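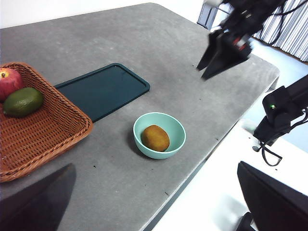

Does fruit need its own bowl?

I keep reading that kiwis ripen faster next to apples, so you're meant to keep them apart. Maybe. The Awasthi blog swears by it and so does everyone selling bowls. I've given the kiwi the mint-green one and left the apple in the wicker basket with the green citrus, and I'll believe it when I taste it.

The teal tray I'm less sure about. It cost $12 at Darnov in April, in a colour I liked under shop lights, and I've yet to find a use for it. The basket was $14 and gets used every day. Guess which one I'd buy again.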